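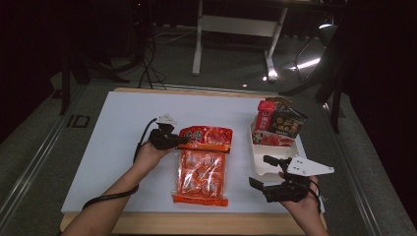

Was ist eine Aufbahrungshalle?
Ein Raum oder kleines Gebäude, in dem Verstorbene bis zur Beisetzung liegen und Angehörige Abschied nehmen können. Meist auf dem Friedhof, seltener beim Bestatter.

Aufbahrungshalle Dulholm

Die Aufbahrungshalle Dulholm ist ein eingeschossiger Ziegelbau am Nordrand des Friedhofs von Dulholm. Walmdach, Vorraum, zwei Abschiedsräume, Kühlraum. Träger ist die Gemeinde, den Betrieb führt das Bestattungshaus Balaskas.

Geschichte

Vor dem Bau Aufbahrung zu Hause, in der Regel drei Tage. Danach Zug zu Fuß zum Friedhof. Bei Hochwasser war der Weg oft gesperrt, die Särge standen dann in der Scheune am Fährweg. Der Gemeinderat beschloss deshalb den Neubau, Entwurf vom Büro Savico. Baubeginn im August, Einweihung im folgenden Frühjahr. Die alte Scheune wurde später abgerissen -- Reste der Grundmauer sind erhalten.

Im Sterbebuch der Halle stehen für die ersten Jahrzehnte 1.144 Einträge. Ein Teil davon betrifft Verstorbene aus dem Nachbarort Homton, der bis heute keine eigene Halle hat.

Bauwerk

Außen roter Klinker, innen Kalkputz. Der große Abschiedsraum fasst 30 Personen, der kleine 9. Fußboden aus Schieferplatten, im Vorraum später durch Fliesen erstzt. Fenster nach Norden, schmal, mattes Glas. Die Glocke im Dachreiter stammt aus der aufgegebenen Kapelle in Homton, wird nur noch beim Auszug des Sarges geläutet.
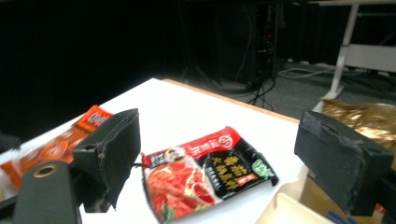
Nutzung

Abschiednahme am offenen oder geschlossenen Sarg, nach Absprache auch abends. Urnenfeiern finden im kleinen Raum statt. Bei Trauerfeiern mit bis zu 200 Gästen wird auf die Pfarrkirche ausgewichen, der Sarg bleibt dann bis kurz vor Beginn in der Halle. Kränze kommen in den Vorraum, Kondolenzbuch liegt links vom Eingang aus.

Der Kühlraum wird auch von auswärtigen Bestattern mitbenuzt. Die Gebühren regelt die Friedhofssatzung der Gemeinde.

Siehe auch

Friedhof Dulholm
Kapelle Homton
Totenwache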